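Back from the open day at Gritell and my feet are killing me, but I want to get this down before I forget half of it. I signed up in October, mostly because my sister-in-law dared me. Badge number 257! They gave out stickers and a lukewarm coffee, and then we all got packed into the demo hall, where the whole thing runs on big screens. It's a simulated attic room, and the robot lives in there and practices on the furniture. 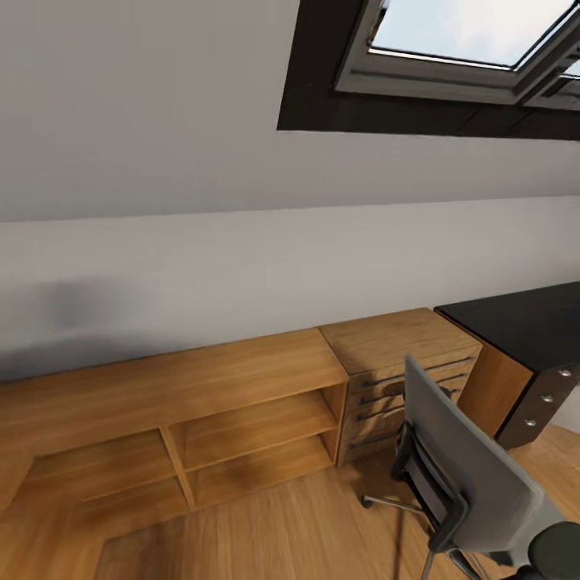
Last edited: October, 9:40 pm

I liked the attic right away (I would move in tomorrow, skylight and all). Honey-colored wood, a black desk, a gray office chair right where you'd bang your shin on it. The woman giving the talk said Bastau builds the rooms for them and this one is number 173 in the set, so somewhere there must be a whole neighborhood of these. I asked if any of them were messy and she laughed and said wait for the kitchens.

Then on to the arms, which is what I came for. They had us squeeze in close and I ended up behind a very tall man, but I could see okay if I leaned.
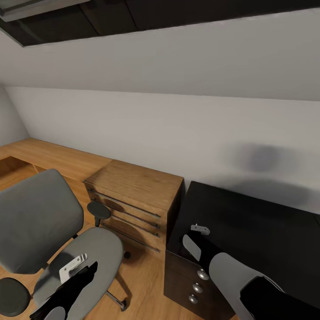

Posted by erwood_attic_mouse

So that's two arms, and the right one has its finger up by the top silver knob on the dark drawers. I caught myself holding my breath over a drawer knob! I open 13 drawers before breakfast looking for a clean spoon and never gave it a thought. A kid near me kept whispering "grab it, grab it."

They also put up the view from down by the gripper, and that one made me a little seasick, everything tipped over sideways.

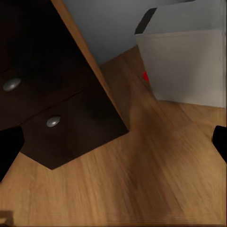

Dark drawers, wood floor, and a black finger on either side.

I kept wondering about the little bit of red down by the white cabinet. I meant to ask and then the talk moved on to lunch. Cheese sandwich, fine. Took the late bus home.

Filed under: Days Out, Robots & Gadgets

3 comments

pinecone_jo: I was there too! Did you get to the Dissanayake table by the exit? Best part for me.

marlow77: Seasick is right. I had to look at my shoes for a minute.

erwood_attic_mouse: @pinecone_jo no, I missed it!! Next time.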